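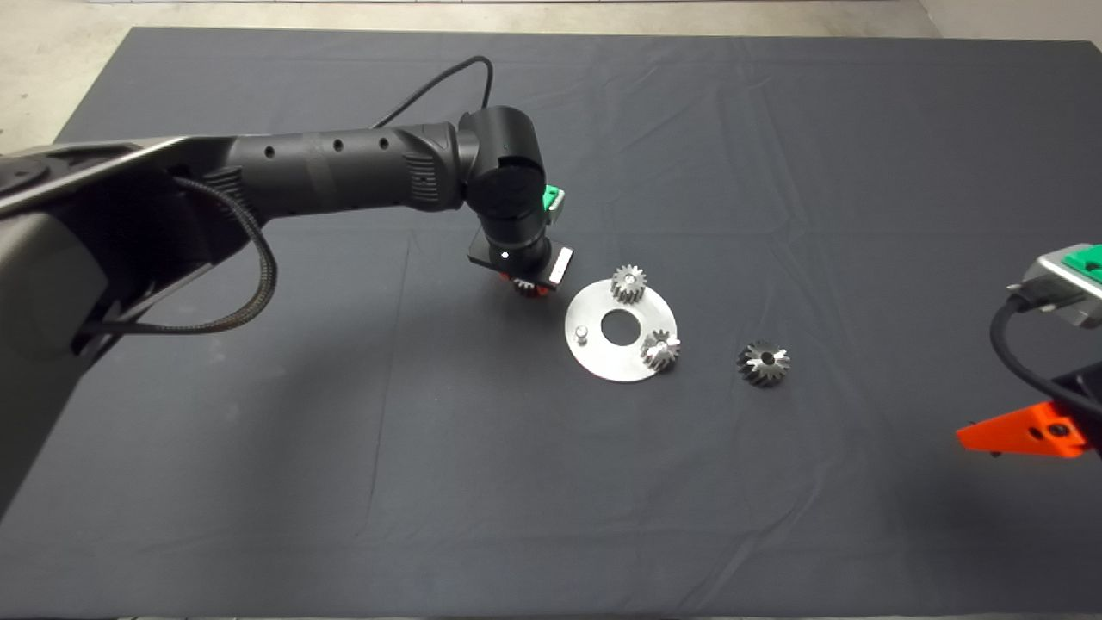

Praris plate and gear set (Gistov) - four stars, would be five if the bag was better

Writing this fast, on lunch. Had the set since March and keep getting asked about it, so.

What you get: the plate, a round flat aluminum disc with a hole through the middle and a short metal peg standing near the edge. A small metal gear. A cloth drawstring bag. A folded card with instructions you will read once. That's the basic set. You can add more gears later, I did, see further down.

Price: $97 at Heo in Gandemthorpe. Saw it for an even $100 online plus shipping, so call the store first if you're anywhere near. Not cheap for what looks like a coaster with a post on it. I know. I went back and forth for weeks.

What it's for. Gear goes on peg. Lift off, put back on, spin it, start over. Sold as a bench practice piece, for getting your hands used to small fits. I use it to warm up before clock work and to show people who've never put a gear on a shaft how little force it takes. Also fidgeting. Mostly fidgeting some weeks.

The plate. Best part by far. Brushed silver finish, nice and even on mine, and it doesn't show fingerprints the way polished stuff does. Lies flat, no rocking. I checked it on a piece of glass and couldn't get it to move at the edges. The hole in the center has a clean edge, I ran a finger around it and didn't catch on anything. Does pick up fine scratches if you drag it across a bare bench, so don't. Mine has a couple from the first day, my own fault.

The peg. Straight as far as I can tell with a small square. No wobble. It's short, and if you come in crooked with the gear it'll hang up on the top instead of sliding down, but it's a practice piece and that's kind of the practice. I would of liked a touch more lead-in on the tip. Beginners get stuck there and start pushing. Don't push. Lift and try again.

The gear. Good but not perfect. Fit on the peg is snug with a little play, spins freely, stops when it feels like stopping. Teeth had a trace of burr on one side out of the bag. Few passes with a fine stone and gone. Shouldn't have to do that at this price, took me a minute though so not going to make a speech about it.

It's small. If you have big fingers or cold ones you'll drop it, and it rolls. Lost mine under the radiator the second night. Now I put a big dark gray cloth over the whole table and work on that. Huge difference! The gear lands and mostly stays put, the metal shows up well against the gray, and the plate isn't getting scratched. Any heavy cloth would do I guess. Mine wrinkles and I don't bother ironing it, the plate is heavy enough to sit flat on top of a crease. Only thing is lint. Check the gear before you put it away.

If you're buying one for a class, get the cloth first. Seriously.

Extra gears. They're $7 each from Gistov direct, slow shipping. Bought two. One fit exactly like the original, the other was tighter and needed a tiny drop of oil before it would go all the way down. Emailed, they offered to swap it, I kept it becuase a tight one is useful to have around. Polite reply, came the next morning.

Bag. Bad. Cord pulled out of the hem within a week and the gear rubs against the plate in there. I keep the gear in an old film can and the plate wrapped in a rag. At $97 I want a box with a slot for each piece. Even a cardboard one.

Instruction card. Fine. Tiny print. Tells you to do 33 clean placements in a row before moving on to doing it with your other hand. I got there on a Sunday afternoon after a lot of swearing, always went wrong near the end. Left hand, still not there. The card also says to turn the plate a little between tries so you're not learning one position, and that's good advice, I'd skipped it and my numbers fell apart as soon as I did it properly.

Things I'd change: the bag. More chamfer on the peg. Second gear in the box at that price. Something grippy for the underside, maybe just a thin ring, for those of you not using a cloth.

Things I wouldn't: the plate, at all.

Who shouldn't bother: anybody wanting a puzzle. It isn't one, there's one gear and one peg and you'll be done with the mystery right away. Not for little kids either, the gear is way too easy to swallow.

Would I buy again, yes, at the Heo price. Not paying shipping on top. If they ever sell the plate by itself I'd get a second one for work.

Edit: asked at the store, they don't carry the extra gears. Gistov only for now.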